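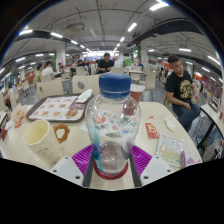
Torkum (software)

Torkum is a file-synchronisation tool for small offices, written to keep the same set of folders on several computers without a central server. It was developed at Plarkport, a software house which had until then sold label-printing programs, and it inherited from them a menu bar of unusual length. The program runs in the background, compares folders at set intervals and copies whatever has changed. Its treatment of files that have changed in two places at once is the feature for which it is best known, in the sense that a bridge may be known for its height restriction.

Name

The manual gives no origin for the name. An early help file spells it "Torcum" throughout the first chapter and "Torkum" from the second onwards, and the spelling was settled by whichever chapter was longer. Users have put forward several derivations, among them a village, a brand of floor polish and a mistyped password. Plarkport has confirmed none of them and has thanked everyone for their interest.

History

Work on the program began as a side project for a customer, Pestberg, a supplier of roofing materials with three branches and a single price list that never matched from one branch to the next. The first version copied one folder in one direction, at noon. When the branches asked for copying in both directions, a second copy of the program was installed facing the other way. The two ran against each other for a month before the price list was found to contain 2694 copies of the same page.

The second version put both directions into one program and added a log. The log proved popular with support staff and was made visible to everyone in the third version, where it opens in front of other windows whenever anything is written to it. A setting to stop this was added later under Advanced, then moved to Appearance, then to a tab called Other, where it remains.

Version four replaced the original comparison method, which looked only at the date of a file, with one that also looks at its size and contents. The change cured a long-standing fault in which a computer with its clock set wrongly would be treated as the final authority on every document in the building.

How it works

Each computer taking part is called a station. A station keeps a list of every file in its shared folders, with the size, the date of the last change and a short fingerprint worked out from the contents. Every 15 minutes the stations exchange lists. Where a file appears on one list and not another, it is copied across. Where the fingerprints differ, the newer file replaces the older, and the older is moved to a folder named Attic.

Deleting is handled with more caution. A deleted file is marked as absent and the mark is passed from station to station. Only when all stations have agreed does the file leave the list. A station that has been switched off for a long holiday will return holding every file that was deleted while it was away, and will offer them to its colleagues. Versions from the fourth onwards ask before accepting.

There is no fixed limit on the size of a file, but the number of stations is limited to 100. The manual describes the limit as generous, and adds in a footnote that performance has been tested with six.

Conflicts

A conflict arises when the same file is changed on two stations between one exchange of lists and the next. Torkum keeps both files and adds the name of the station to each. If either of those is then changed in two places, the station name is added again. Offices that share a busy spreadsheet have reported file names too long for the operating system to open, copy or delete.

The conflict window shows the two files side by side with three buttons: Keep Left, Keep Right and Decide Later. The last is the default and is also chosen by pressing Escape, closing the window or shutting down the computer. Decisions put off in this way are kept in a queue. The queue can be seen from the File menu, although the menu item is grey when the queue is longer than 95 entries.

Settings and templates

Most settings are stored in a plain text file that can be edited by hand. Lines beginning with a semicolon are ignored. Lines beginning with a space are also ignored, though this was not intended and is now kept for the sake of customers who have come to depend on it.

The way files are shown in the main window can be changed with templates, which set the order of columns, the form of the date and the wording of status messages. Three templates are supplied: Standard, Compact and McPhee. The third was made for one customer and included by accident. It shows file sizes in a typeface twice as large as anything else in the window, and has become the most widely used of the three.

Reception

Reviews in the trade press were few and mostly polite. The program was praised for its low use of memory and for continuing to work over poor connections. Criticism centred on the log window and the installer, which asks for the user's fax number and will not go on without one. Most users enter a row of zeros, and a later version rejects this as already registered.

Among small offices the program gained a loyal following, partly on account of the Attic folder, which many treat as their only backup. The manual warns against this on its first page. It also recommends emptying the Attic each August, and supplies a button for doing so directly beside the one for opening it.

Later versions

The fifth version brought support for encrypted transfer and a redesigned icon that is hard to tell from that of the system calculator. A sixth was announced with a shorter menu bar. Test copies were sent to existing customers, several of whom asked for the missing items back, and the release that followed had all of the old menus together with the new ones.

See also

File synchronisation
Version control
Backup
Plarkport Label Studio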